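Forum › Schule & AGs › Robotik › Greifen und Handhabung

Zweihändig arbeiten mit der Robotik-AG: Wie bringt ihr den Händen die Reihenfolge bei?

Effie Dow

Hallo zusammen,

ich lese hier schon länger mit und habe mich jetzt endlich angemeldet, weil wir gerade wirklich feststecken und ich den Schülerinnen und Schülern gern etwas Vernünftiges sagen würde. Ich betreue an unserer Schule die Robotik-AG, 13 Jugendliche aus den Klassen neun bis elf, alle mit Feuereifer dabei (manchmal mit etwas zu viel davon). Seit April dürfen wir an einem Oberkörper mit zwei Armen und Fingerhänden arbeiten, und das ist für alle natürlich das Größte! Für den Rathjen-Wettbewerb haben wir uns eine Aufgabe ausgesucht, die auf dem Papier ganz harmlos klang: Eine Hand hält ein Werkstück auf der Tischplatte fest, die andere nimmt einen länglichen Gegenstand auf und legt ihn an einer markierten Stelle wieder ab.

Einzeln klappt beides ganz ordentlich. Sobald aber beide Arme gleichzeitig laufen, rutscht die haltende Hand weg oder drückt plötzlich so fest, dass wir abbrechen müssen. Die Bewegungen nehmen wir per Fernsteuerung auf, zwei Leute teilen sich das, einer links, einer rechts. Vielleicht ist genau das schon der Fehler? Kazue Sekiguchi, unsere älteste Schülerin, meint, wir bräuchten einfach viel mehr Aufnahmen, am besten 1.000, bevor wir überhaupt weiter nachdenken. Mir wird bei der Zahl ein bisschen schwindelig, wir haben ja nur die Nachmittage.

Habt ihr Erfahrungen, wie man so etwas mit einer Gruppe sinnvoll aufbaut? Und wie haltet ihr eure Probeteile, damit man nicht ständig alles wieder zurechtschieben muss?

Liebe Grüße und schon mal herzlichen Dank fürs Lesen – es ist doch länger geworden, als ich wollte.

Euan Paterson

Mehr Daten. Und den Greifer kalibrieren, damit fängt alles an. Bei uns lag es am Ende an der Kalibrierung.

Keir Tennant

Liebe Effie,

schön, dass du dich angemeldet hast, und erst einmal Glückwunsch zu so einer großen AG! Ich leite seit drei Jahren den Kurs in Lidov, und fast genau an deiner Stelle haben wir auch gestanden, mit ähnlich langen Gesichtern am späten Nachmittag. Ich schreibe einfach mal auf, was bei uns geholfen hat, und du nimmst dir heraus, was passt.

Zur Fernsteuerung: Lasst bitte eine einzige Person beide Arme führen. Wir hatten das anfangs auch aufgeteilt, weil dann mehr Kinder drankommen (das ist ja auch ein guter Gedanke!), aber zwei Menschen haben nun einmal zwei verschiedene Vorstellungen davon, wann »jetzt« ist. In den Aufnahmen steckt dann ein Zögern, mal links, mal rechts, und das lernt euch das Modell brav mit. Wer gerade nicht steuert, kann Protokoll führen, Teile zurücklegen oder mit der Hand am Notaus stehen. Den Notausposten haben bei uns inzwischen alle am liebsten, warum auch immer.

Dann die Reihenfolge. Fangt mit der haltenden Hand an und lasst sie erst zur Ruhe kommen, bevor sich die andere überhaupt rührt. Wir zählen laut bis zwei. Das klingt albern, aber die Aufnahmen sind seitdem viel gleichmäßiger, und man kann später die Pause kürzen, wenn es läuft. Für die haltende Seite reicht es oft, die Fingerspitzen nur ganz leicht anzulegen. Wenn das Teil sowieso auf der Platte befestigt ist, muss die Hand ja nicht viel leisten, und ihr seht in Ruhe, ob sie driftet.

Damit bin ich beim Befestigen, da sind wir inzwischen sehr schlicht geworden. Graues Gewebeband, mehrere Streifen nebeneinander und ein Stück überlappend direkt auf die Tischplatte, fertig.
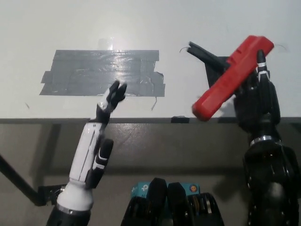 Wir hatten davor eine gedruckte Halterung, den Clenar-Rahmen, falls den hier noch jemand kennt, und der war wirklich hübsch, nur musste man für jede kleine Änderung wieder einen halben Nachmittag drucken. Mit dem Band ist in einer Minute umgebaut. Drückt die Ränder gut fest und erneuert es, sobald sich eine Ecke hebt, sonst hakt irgendwann ein Finger ein. Und Vorsicht bei glänzendem Band: Wenn ihr mit Kamerabildern trainiert, können Spiegelungen euch ganz schön ärgern, also die Lampe lieber einmal umstellen, bevor ihr mit einer langen Reihe beginnt.

Beim länglichen Gegenstand würde ich etwas in einer kräftigen Farbe nehmen, das sich deutlich vom Tisch abhebt, und es anfangs immer in derselben Richtung hinlegen. Erst wenn das sitzt, dreht ihr es ein wenig. Kazue hat übrigens nicht ganz unrecht, viele Aufnahmen helfen schon. Ich würde aber klein anfangen, die Durchgänge gemeinsam anschauen und die schlechten gleich wegwerfen. Unsere Leute haben dabei mehr begriffen als in allen meinen Erklärungen zusammen, das musste ich auch erst verdauen.

Wegen des zu festen Drückens schau bitte noch, ob ihr irgendwo eine Kraft- oder Strombegrenzung einstellen könnt. Die stand bei uns viel zu hoch. Kenna Ritchie vom Husow-Team hat dazu im Unterforum »Hände« einmal etwas Ausführliches geschrieben, das lohnt sich sehr.

Meldet euch gern, wie es weitergeht, und grüß mir die Truppe! Falls ihr zum Wettbewerb fahrt, sehen wir uns dort vielleicht am Kuchenstand.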